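Jornstead Work Table, Pale Timber Top
Product code 1213
Home > Tables and benches > Work tables > Jornstead

Overview

The Jornstead is a fixed-height work table with a pale timber top and a four-leg steel underframe. It is supplied flat-packed and assembled with the hex key in the hardware bag. The top is a plain surface with no cable ports, inset strips or pre-drilled accessory holes. Customers who want a clamp rail should order the Ikavard rail kit (code 371) and read the section on drilling before fitting it.

The table is intended for indoor use: sorting, packing, light assembly, sewing, drawing and general household work. It is not rated as a vice bench and the warranty does not extend to striking or hammering on the top.

Top surface

The top is finished with a clear matte hardwax oil, applied at the Govham workshop in two coats. No stain or tinted sealer is used. Colour varies between boards and between production batches, and a table ordered in April will not necessarily match one bought earlier in the year. Customers ordering several tables for one room should place them on a single order so the tops can be drawn from the same batch.

All pale timber darkens with exposure to daylight. The change is greatest in the first few months. Mats, trays and machine bases left in one position will leave a lighter patch, which evens out slowly once the item is moved.

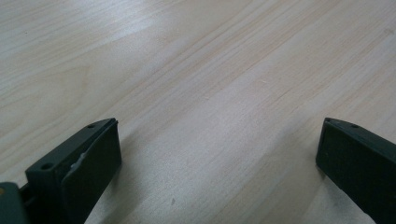 Anju Mishra wrote in after eight months with the table to say that the oil finish had held up better than the lacquered top she had before it, but that tea left overnight had marked it and a damp cloth did not shift the ring. She sanded lightly along the grain with a fine pad, re-oiled the one area and reported that the repair was visible for a fortnight or so before it blended in. Her advice was to do the whole top if the mark is near the middle.

We agree with that advice. Spot repairs are practical near an edge. Elsewhere a full re-coat gives a more even sheen and takes one 250 mL tin of Urrego maintenance oil, sold separately.

Dimensions and weights

Length of top: 1328 mm
Leg positions: 3 pre-set width settings, chosen at assembly
Underframe: powder-coated steel, off-white
Feet: levelling, non-marking
Hardware: supplied

The width settings move the legs inboard from the ends of the top. Use the outermost setting unless the table has to straddle a skirting heater or pipe. The inner settings leave a longer overhang, and heavy items should not be placed on it.

Assembly

Lay the top face down on a blanket or on the flattened carton. Start all the frame bolts by hand before tightening any of them. Turn the table upright with two people, lifting by the frame. Set the levelling feet last, with the table in its final position.

Re-tighten the frame bolts after the first month. Timber moves with the seasons and some loosening is normal in a dry, heated room.

Drilling for accessories

The underside may be drilled for the Ikavard rail or for cable clips. Use a depth stop and the screws supplied with the accessory. Drilling through the face of the top voids the finish warranty. Seal any exposed timber with oil before fitting.

Care

Dust with a dry or barely damp cloth and wipe along the grain. Do not use bleach, methylated spirits, cream cleanser or silicone polish. Felt pads are recommended under anything with a hard base that is moved often. Place hot pans and glue guns on a trivet or metal tray.

Re-oil once a year in a home, twice a year in a classroom or workshop. Lay used oil cloths out flat outdoors to dry before putting them in the bin, as bunched cloths can self-heat.

Delivery and spare parts

Orders confirmed before noon Wednesday leave Govham on the following truck. The carton should be kept until the table has been assembled and checked. Replacement feet, bolts and single legs are stocked. Replacement tops are made to order; quote the batch label on the underside.

Parts enquiries: Kianoush Dehghan, Govham spares counter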